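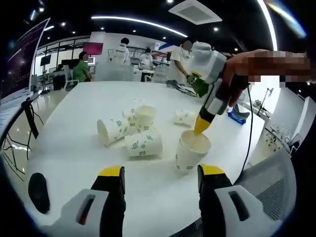

# Chapter 4: A Day at the Open House

Most people meet their first working robot on somebody else's floor. It may be at a trade show, or on a school trip, or on one of those pleasant afternoons when a company props open its doors, puts out the good coffee, and lets the neighbors wander through. I have been to a great many of these over the years, and I have to confess that I still look forward to every single one (my family will tell you I look forward to them a little too much). You learn things on a visit that you simply can't get from a catalog or a video, and this chapter is meant to help you learn as many of them as you can.

In Chapter 3 we took apart the idea of a *task*. We saw that a job which a person would describe in four or five words, such as "put the cup in the box," has to be broken into many smaller steps before a machine can be trusted with any of it. Now we are going to carry that idea out of the classroom. We'll follow a visit to the open day at Dasby, a mid-sized automation firm that has welcomed the public every November since 2012, and we'll use what the visitors saw and asked as the starting point for each section.

## 4.1 Before You Go

The Dasby building holds 300 visitors at a time, and on a good day it feels like more. People come in groups, with a guided tour that lasts 45 minutes, and after that they are free to stroll from table to table for as long as they like. If you have the choice, take the tour first. It gives you the names of things, and once you know the names you will find that your questions get better all by themselves.

Bring a notebook. Yes, a paper one! Phones are fine for pictures, but I have found that students who write by hand tend to stand still longer, and standing still is most of the skill. A demonstration that looks dull for the first minute often becomes very interesting in the fourth, when the same motion comes around again and you begin to notice how it differs from the time before.

Here is what I ask my own classes to write down at each table:

- the object being handled, and what it is made of
- the tool that touches it, and the shape of the part that does the touching
- what the people nearby are doing with their hands
- one thing you expected to see and didn't

That last one is harder than it sounds, so leave yourself a little extra room on the page.

## 4.2 Why Cups?

Sooner or later on any visit of this kind you will come across paper cups, and a new visitor may feel slightly let down. All this equipment, and we are looking at cups? But the paper cup is a wonderful teacher, and I'd like to spend a page or two in its defense.

Think about how you pick one up. You squeeze just enough to hold it, and you'd be hard pressed to say how much that is. Squeeze too gently and it slides away. Squeeze too firmly and the wall gives. The sides slope, so two flat fingers don't meet the paper squarely. The cup is also very light, and a small bump that a coffee mug would ignore can send it rolling.

Then there is the matter of how the cup is resting. A cup standing on its base offers its sides to a gripper from every direction. A cup lying on its side is another problem altogether. It may roll, its mouth may point any which way, and if the job calls for an upright cup, the gripper has to turn it through 90 degrees before the real work can even begin. Put several together in a heap and each one gets in the way of its neighbors.

![no caption needed]: #

Look back at the photograph that opens this chapter and you'll find both conditions on one table. One upright cup has the yellow nozzle of a handheld tool pointing down into it, with the two fingers of a gripper open just in front. Over to the left, some of the other cups are lying on their sides in a loose jumble. Which would you ask a beginner to pick up first? Which would you save for the end of the lesson? Keep your answers, as we will return to them in Section 4.6.

## 4.3 The Parts That Touch

Engineers at Dasby like to talk about "the last inch," meaning the short stretch of space where a tool finally meets the thing it is working on. Everything else, the motors and the cables and the software, exists to serve that inch. It is also the part a visitor can study with nothing but a good pair of eyes.

Notice, in the same photograph, that the gripper's fingers carry yellow pads on their upper tips. Whenever you see a pad, ask what it is for. In general, a pad may add friction, soften the contact, or spread a squeeze over a wider area, and a designer often wants a bit of each. The guide at the Honder table, two stops farther along on the tour, let visitors press several kinds of pad material between finger and thumb, and there was quite a line for it.

### Try It Yourself

Take two paper cups and two wooden rulers. Using the rulers as fingers, lift a standing cup and set it down again. Now lay the cup on its side and try to bring it upright without touching it with your hands. Wrap a rubber band around the end of each ruler and repeat both jobs. Write down what changed, and keep your notes with the ones from your visit.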